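Simulating the wrist camera before you bolt anything down

Posted January 6, 2021

The little arm on our bench at Gorerdale finally has eyes! Well, one eye. Sándor Vörös and I spent the winter break fitting a camera to the wrist, and before printing a single bracket we built the whole thing in simulation. I can't recommend this enough if you share a workshop and the printer queue is as long as ours. These are the steps we follow now.

1. Get the arm model in first

Load your arm with the joints working and nothing else attached. We use Ernon for the simulator because it runs fine on Sándor's old laptop. Check each joint moves the right way (ours had the elbow reversed, and we lost an evening to it).

2. Add the gripper and close it all the way

Export the fingers as separate parts so they can move. Open them, close them, and look for places where they pass through each other. Save both poses – you'll need them for every camera test.

3. Make a dummy camera link

Don't model the bracket yet! Add an empty link to the wrist, give it a position and a rotation, and attach the virtual camera to that. Ours lives in a file called bergeron_wrist, named after the shelf the arm sits on. Changing two numbers is a lot quicker than redrawing a bracket.

4. Set the picture up like the real sensor

Match the field of view to your lens. We also switched to grayscale, which keeps the files small and matches what our Eltico board sends. Render 26 frames to start with. We went straight to 707 the first time and then found the camera was pointing backward.

5. Test the view against something easy 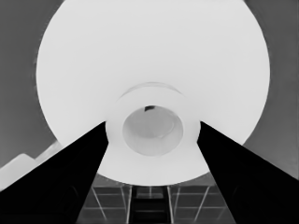 Camera angle is the part I'd spend the most time on, and a steep view is a great way to check it. Put a big pale shape in front of the lens with dark parts coming in from both sides. With our white disc filling the view, the two black shapes run up from the bottom corners and meet the collar at about the same height, so a sideways tilt would be easy to spot. If yours don't match left to right, adjust the roll by small steps and render again.

6. Push it harder

Once the view looks level, randomize the lighting and the starting pose and render 500 frames overnight. Flip through them quickly in the morning. Anything with the lens buried inside a part gets thrown out, and if there are lots of those, move the camera link back a little and repeat.

Only then draw the bracket. We leave slots for the screws instead of plain holes, so there's room to nudge it later. Ours goes on the printer in February, and I'll put the bracket files up with the rest of the project once it's on the arm.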